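**Groven reading room: October hours**

From October the reading room at Groven stays open until eight in the evening, and loans go up from two weeks to 3. Fines stay as they are.

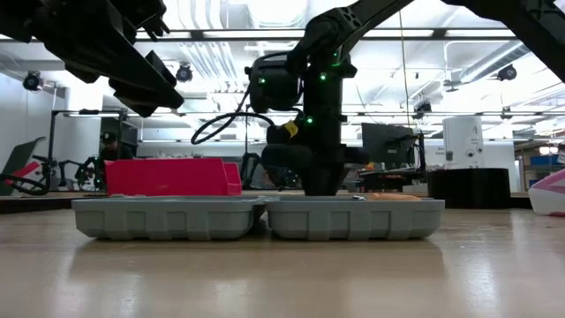 Teodor Løken has finished the local history shelves — 186 titles, all now listed in the card index by the door.

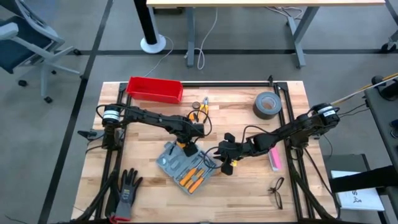 Book repairs restart next month with Fotis Dimitriou. Bring up to three items with loose pages or split spines. A light wooden tabletop like this one suits the work well, if you plan to mend at home.

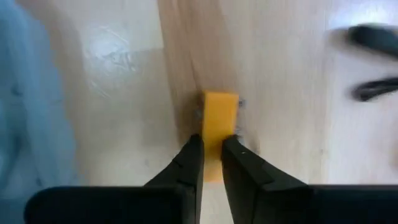

*Orange block on a pale wooden surface.*

Renewals: ring extension 306.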